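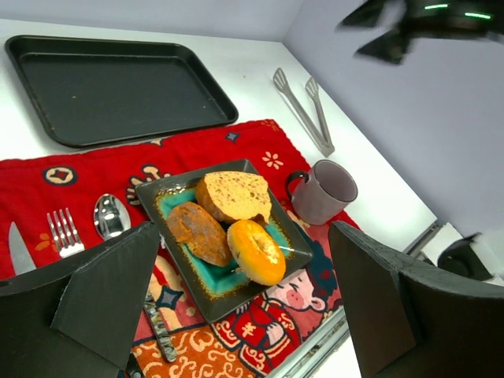 Gripper trial — bench inspection checklist, Ollcombe
Comparing Truvero and Abreu fingers on the breakfast setting. Filled in by me, 9 May 2023.

1. Finger faces and edges
OK. I ran a thumb over both black fingers on each arm before power-up. The flat faces are fine, but have a proper look at the tips as well, they cop it when they touch down on a hard plate.

2. Wrist camera view
OK with a comment. You get plate, fork and spoon in view with the fingers either side, but those fingers do hide a fair bit of the lower corners. I'd like to try the Abreu set here, they're slimmer — might win us back a bit of mat.

3. Tongs and slotted ends
Watch this one! Metal on glazed ceramic is where I'd expect chips, so check the plate rim for any new marks after each run. Grip force stays at setting 6 until we've agreed on something better.
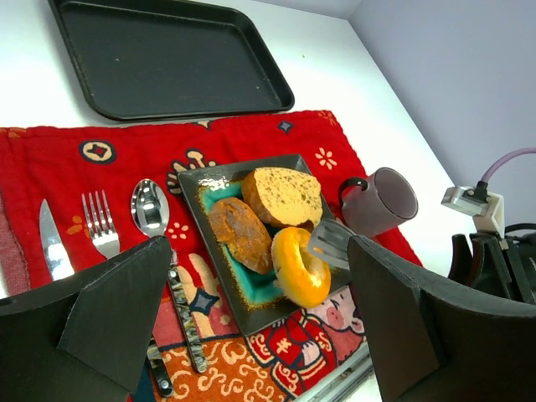

Obaidul Gamage reckons setting 6 is still too high for the Truvero fingers on anything ceramic, and he'd drop it before the August trials. Fair enough, I've put it down as open.

4. Cables
OK. The purple ones need enough slack for full reach without dragging through the food. Tug gently at the connector end, please, not halfway along the loop.

5. Joints and lights
OK. Tollumari controller log is clean after 30 cycles. Service is due at 3000 and we're nowhere near it.

6. Round, smooth items
Needs another go. Cups and glasses are the real test between the two sets, and I'm not signing off on either until I've done 11 holds with each — same cup, same spot beside the plate.

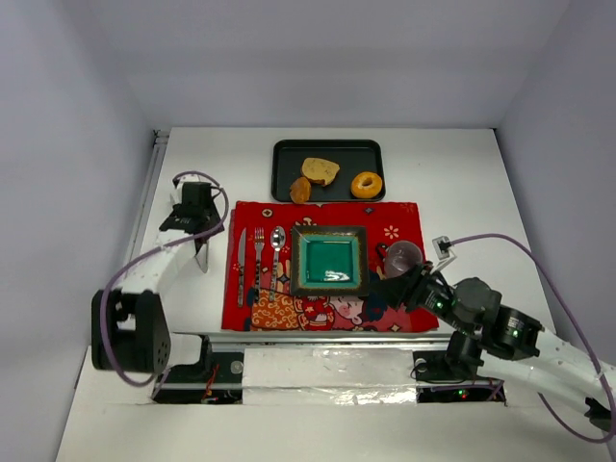

Item 6: cup hold beside the plate, right arm.

Still open: grip setting (item 3), finger swap for the camera check (item 2), cup holds (item 6).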